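About Fillton Street School of Sewing

Home Classes Open Studio About Contact

We teach people to sew! Beginners, rusty hobbyists, folks who inherited a machine and have never dared to thread it (bring it along, we love the old ones). The school is upstairs from the bakery on Fillton Street in Perkville, so yes, it smells like cinnamon rolls in here most mornings, and yes, people do come to class early.

How it started

Yurii Kostiuk spent years altering suits and wedding dresses, and customers kept asking if he could show them how to do a hem themselves. He started with two students at his kitchen table on Tuesday nights. Rhydian Lougher was one of them. Rhydian came in to fix one pair of work pants and ended up making a winter coat, lining and all, and now he teaches our pattern drafting course and still wears the coat.

What we teach

Sewing Basics runs for six weeks and gets you from threading the machine to a finished tote bag and a pair of pajama pants. After that you can go on to zippers and buttonholes, shirts, mending, or drafting your own patterns from scratch. We keep classes small enough that you never wait long for help, and everyone gets a machine to themselves. The mending class is the one we get most excited about. There is something so satisfying about a sweater elbow that was headed for the trash and now looks better than it did new!

Each class is $42, and that covers thread, needles and practice fabric. Kids 10 and up are welcome in Basics if a grown-up signs up with them.
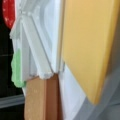 Open Studio is for anyone who has finished Basics, or who can show us they know their way around a machine. Come for an hour or stay all afternoon. You can use the big cutting tables, the irons and the dress forms, and there is nearly always somebody around who has already made the mistake you're about to make and will happily talk you out of it.

Every June we hold a show where students wear or hang up whatever they made that year. Last time we put out 40 chairs and had people standing along the back wall. There were quilts, a bowling shirt, dog raincoats (with dogs in them) and one very fancy tent bag.

Come by

Stop in during Open Studio and have a look around before you sign up for anything. The door is to the left of the bakery window, and the bell works if you press hard.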